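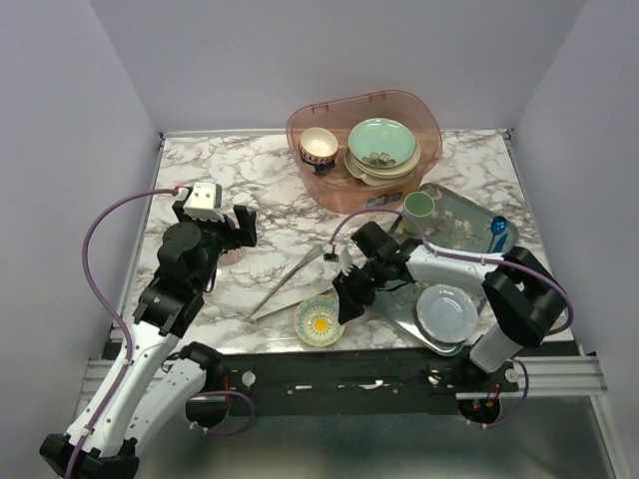 **Figure 3.** Plastic basin with a small ceramic bowl inside, on a marble-patterned tabletop.

### 4.2 Washing dishes in a basin

Most earlier work on household water use treats dishwashing as a choice between a machine and a running tap. Our diary data suggest that a third practice, washing in a separate plastic basin (Figure 3), is common enough to need its own category. Of the 249 households that returned usable diaries, 31 reported using a basin for every wash during the study period. Many more used one now and then, usually for a few items after breakfast or late in the evening. We did not ask about basins in the first version of the diary. The question was added after the pilot in Aklow, where several people wrote the word in the margin next to "sink."

Households gave different reasons for the practice. In Aklow, the most frequent was that the kitchen sink was too large to fill for a small load. In Navarrete, where many of the apartments have a single shallow sink, people used the basin to keep the sink free for rinsing vegetables or draining pasta. A smaller group saved the wash water for balcony plants or for cleaning floors. These households tended to use less soap, and two of them told us they had changed brands so that the water could be reused.

Diary entries covered 1,122 separate washing events. We coded each one by place (sink, basin, machine), by rinse method, and by who did the washing. Events that mixed places were coded by where the soap was used. This rule matters for the basin group, where rinsing was nearly always done under the tap. A basin wash with a long rinse can use as much water as a plain sink wash, and the diaries alone cannot separate the two. Meter readings would help, but they were available only for the Collside buildings, and there they were taken once a day.

Basin washing was more common for small loads. Cups, bowls and spoons appear often in these entries, while pots and baking trays are rare. Respondents who washed everything in a basin described soaking large items in the sink first, or leaving them for another person. We found no clear link between basin use and household size once the number of meals cooked at home was taken into account. Age of the main washer did show a link, but the oldest group in our sample is small and we would not put much weight on it.

Two limits should be kept in mind. First, the diaries were kept in October, when some families in Navarrete had not yet turned on their water heaters for the season. Washing in cold water may have shortened some events. Second, people who agree to write down their dishwashing for 20 days are probably more careful with water than their neighbors. The Marnosetti coding sheet, which we used with small changes, has no field for this, and we did not add one.

Section 4.3 turns to rinse time, using only the events for which a start and end were both written down.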